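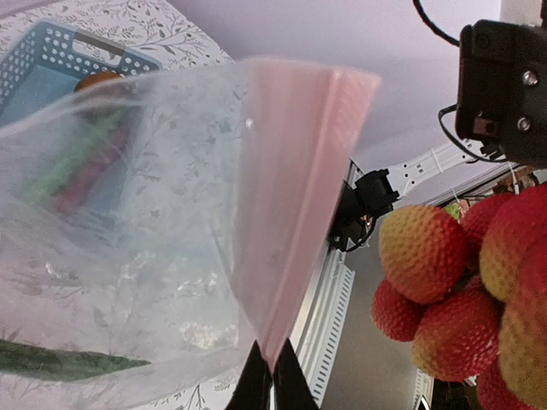

30th October

Produce bagging, zip bags again. Pulled the Prustis bags out, the clear ones with the pink zipper strip. Used to be on the Trukiveck ones til June. Film is thin and wants to stick to itself. Mouth closes up the second you let go of one side so keep hold of the strip and get the first item well down in the corner.

Play food from the Eltow tub, blue basket, flowered cloth on the table. Cloth stays for now, Saimi Partanen wants it the same all week. Fine by me but it rucks up when the bag gets dragged, smooth it flat before each go.

Long things first, then the small stuff. Cucumber goes in lengthways or the zipper won't meet. Did it the other way twice, waste of time.

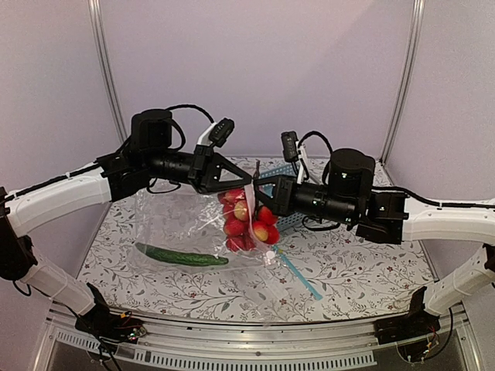 Do the cucumber and strawberries need separate bags?
They can share one, as long as the cucumber lies along the bottom and the strawberries don't sit up in the zipper.

Stock: 500 bags in the open carton, over 1,646 more on the shelf per the Jacobs sheet. Sheet is old, dont trust it. Reorder form is in the drawer w/ the tape.

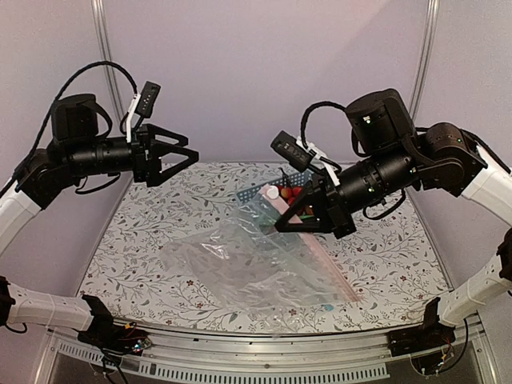 BASKET AND BAG PLACEMENT

Bag flat next to the basket, close enough that you're not carrying stuff across the cloth. Basket toward the back. Creased bags go in the scrap box, the fold lines never come out and the strip wont seat propperly.

Still to do: label the 2 spare tubs, ask Saimi about the thicker bags, wipe down play food.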